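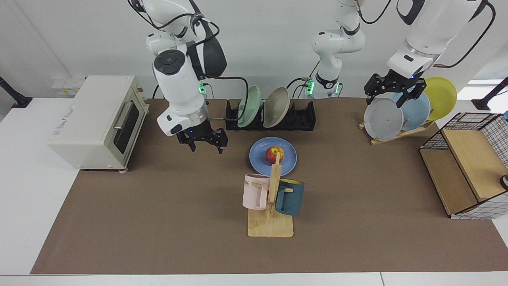

I bought two tickets for the Sarpong show in December and paid a service fee of 12 dollars on each one. I went back through my email afterward and added up what I spent on fees last year. It came to 79 dollars, for 7 shows. I had expected less.

Most of those shows were at the Dastine, a room that holds 200 people and still has a box office window. It opens at six on show nights. If you buy there you pay the price on the poster and nothing else. I knew this and kept using my phone anyway, mostly out of worry that a show would sell out. Only one of mine did.

Naa Nartey, who I go to most of these with, has bought at the window for years. She says she has missed two shows that way and doesn't remember who was playing at one of them.

The venue in Skelldale is different. They moved everything to Trustisov last spring and the window is closed for good. The fee is included in the listed price now, so at least the number doesn't change at checkout – but it's still in there. Transfers are easier than they used to be. I sent a ticket to my brother in under a minute.

For the next few months I'm going to try the window at the Dastine for anything by a local band and pay the fee only for touring acts. I'll keep the receipts in one folder this time. Doors for Sarpong are at seven thirty, and the opener hasn't been announced yet.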